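Chapter 6

Bedding and Household Linens

Chapter Outline
6.1 The Bed as a System of Layers
6.2 Fiber Content and Fabric Weight
6.3 Construction of Blankets and Covers
6.4 Laundering and Storage
6.5 Planning a Household Linen Supply

Key Terms
batting, fiberfill, fleece, ground color, nap, percale, pile, sateen, thread count, ticking

After studying this chapter, students should be able to identify the principal layers of a made bed and state the purpose of each; compare common bedding fibers with respect to warmth, weight and care; read a care label and select a suitable wash cycle; and prepare a linen inventory for a household of a given size.

Introduction

Household linens receive harder use than almost any other textiles in the home. A shirt may be worn once a week and replaced when fashion or fit requires. A bottom sheet is in contact with the body for seven or eight hours every night, is washed at higher temperatures than most clothing, and is expected to last for years. Blankets are washed less often but must carry their own weight through each cycle, and a blanket that holds its shape when dry may stretch badly when lifted wet from the machine.

Earlier chapters considered fibers and yarns largely in isolation. Chapter 4 dealt with the structure of woven and knitted cloth, and Chapter 5 with dyeing and printing. The present chapter brings this material together and applies it to one room of the house. Students who are uncertain of the difference between a woven and a knitted fabric should review Section 4.2 before continuing.

The term "linens" is itself a survival. Sheets, towels and table coverings were once commonly made from flax, and the name has remained although cotton and polyester blends now account for much of what is sold under it. In this book, "linen" in the singular refers to the flax fiber and the cloth made from it, and "linens" in the plural refers to household textiles of any fiber.

6.1 The Bed as a System of Layers

A bed is best understood as a series of layers, each of which does a separate job. The mattress is covered in a strong, closely woven cloth called ticking. Over this lies a protector or pad, which can be removed and washed when the mattress cannot. The bottom sheet, flat or fitted, comes next. Above the sleeper are the top sheet, one or more blankets, and often a quilt, comforter or spread.

The warmth of the upper layers depends chiefly on the air they hold. Still air conducts heat poorly, and a fabric with a raised nap or a deep pile traps more of it than a smooth fabric of the same weight. Two light blankets will often keep a sleeper warmer than a single heavy one, and they can be adjusted during the night. Olga Barroso makes this point in The Furnished Room, a handbook long used in home economics courses, where she advises the householder to "buy warmth in layers and wash it in loads."

The outermost layer has a second job, which is to be seen. It covers the largest uninterrupted surface in most bedrooms, and its color and pattern tend to set the character of the room. Printed blankets are especially common in rooms used by children, where animal figures and lettering are placed on a strong ground color.

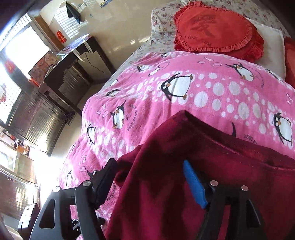 Figure 6.1 A blanket with a novelty print of penguins and fish on a bright pink ground.

A print of this type may be directional or non-directional. In a directional print, all figures stand the same way up, and the blanket has a clear head and foot. In a non-directional print, the figures are turned at various angles, so that the blanket may be laid either way. The distinction is of little consequence to the sleeper, but it matters a great deal to the maker. A directional print limits how pieces may be cut from the bolt, and more cloth is wasted as a result.

Case Study: The Oltstead Linen Room

The residential school at Oltstead maintains a central linen room serving 30 beds. When Vilém Rusnák was appointed to manage it, no inventory existed. His first count, taken in July while the building was closed to students, recorded 1,421 separate items, many of them worn past use or belonging to bed sizes the school no longer owned.

Rusnák sorted the stock by type and size and withdrew anything that failed a simple inspection for thinning, torn hems and permanent stains. He then set a working standard of 3 sets of sheets for each bed: one on the bed, one in the laundry and one on the shelf. Blankets were held at a lower level - two for each bed, with a small reserve for winter. Sound pieces in the wrong size were cut down for pillowcases, and the remainder went to the workshop as cleaning cloths.

The Oltstead standard is generous for a private home with its own washing machine, where two sets of sheets may be sufficient. Section 6.5 returns to the case and shows how the calculation changes with the interval between washes.

Before You Read

1. List every textile layer on a bed in your own home, beginning at the mattress. Note the fiber content of each where a label is present.

2. Find two blankets of similar size and compare their weight. Record which one you would expect to be warmer, and keep your answer for use in Section 6.2.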